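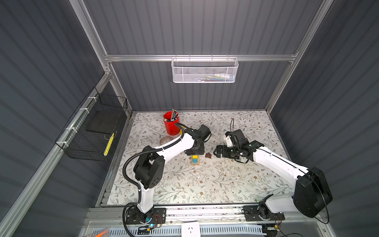
Suksawat, workshop member and corresponding author, Plondale

3.2 Enclosure and arm mounting

Figure 1. The two-arm cell during bench work.

The cell is built from aluminium extrusion and lined on three sides with dark grey corrugated panels. Both arms mount on the front rail and reach inward, so their grippers come within a small gap above the middle of the table (Figure 1). Baskets hung on the frame keep small items off the work surface. Cabling was revised 4 times before the layout was fixed.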